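Parkgate Home Handling Project
Progress report to the Clarham Fund
2025-02-17
Prepared by Pankaj Awasthi

This report covers work since November on the draft practice rules for recording handling tasks in people's homes with hand-held grippers. The grant asked for a written set of rules, a trial of those rules on real sessions, and a revised draft. The first two are done. The third is under way.

Sessions recorded

The target for the period was 500 recorded sessions. We have 452. Of these, 387 passed review under the draft rules and the other 65 are on hold. Most of the held sessions have incomplete consent forms or no entry for the pad check. We expect to clear some of them once the paperwork is in, but we are not counting on it.

Changes to the rules

Rule 2 (consent) now covers everyone living in the home, not only the person who signs up. The form is one page.

Rule 4 (equipment check) asks the operator to look over the finger pads, pins and cables before each session and initial the sheet. Rellel supplied spare pads in November and we have used half of them.

Rule 7 (food items) was the hardest to settle. Sabatier reviewed the wording and asked for a clear line between food used for handling and food meant for eating. Handled food is now thrown out or composted at the end of the session, and pads are wiped before moving to another kind of item.

Rule 9 (shared work area) applies when two grippers are in use over one surface. Operators agree beforehand who reaches in first, and each keeps a hand on their own device.

Work on soft items

Grip force on soft produce is the part of Rule 7 we are still testing. The current draft tells operators to close slowly, stop when the item holds, and log any mark on the peel before and after. The log before the grip matters most with mixed fruit. A tangerine clamped between the two blue pads is easy to judge, but the banana lying beside it already has a dark brown patch on its peel, and without a first entry a reviewer could put that down to the gripper. We have added a line to the sheet for existing marks.

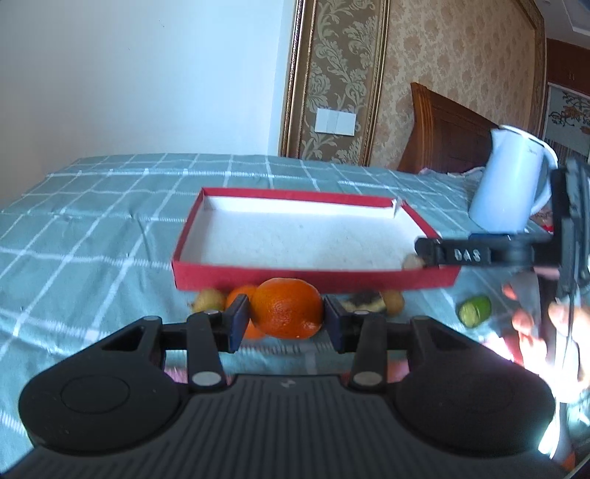

Next steps

The revised draft goes to Sabatier and Rellel for comment together. We would like to run 300 more sessions under it before asking for sign-off. Spending is within budget, apart from storage, where we may need to move a small sum from travel. I will send a separate note on that - no decision is needed from the Fund yet.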